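Planning a Pick-and-Place Cell: Your Questions

14 shares | 3 comments

What should we budget for first?

The gripper! I love a new arm as much as anyone, but the gripper and its wiring decide what you can pick up. At Wedham we priced ours before we even asked Vimov for a quote on the arm.

Can we start on a table?

Yes, and please do. Two metal bins, a few blocks and a bar clamp will teach you loads about reach and cable slack before you spend a cent on a proper frame.
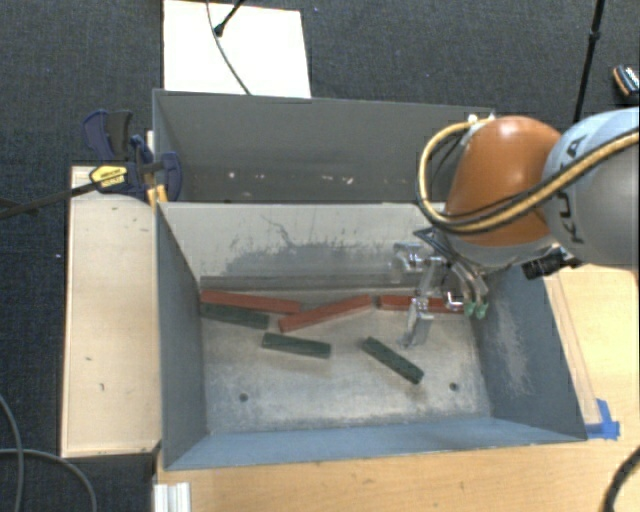
KUKA arm over the front bin, red and green blocks inside.

How much should we set aside for extras?

We keep $3,000 for cables, brackets and clamps, separate from the arm. Spare fingers come out of it too (ours were $139 a pair, and we ordered three pairs).

How long does delivery take?

Gallanau told us 30 days for the gripper. Order in November if you want to be running after the holidays, and have your table ready before the crate shows up.

New or used?

Both can work. Ask a used seller for the controller, the manuals and every cable, in writing. Imelda Padilla at our Varela shop has a great checklist and is happy to share it, so just ask!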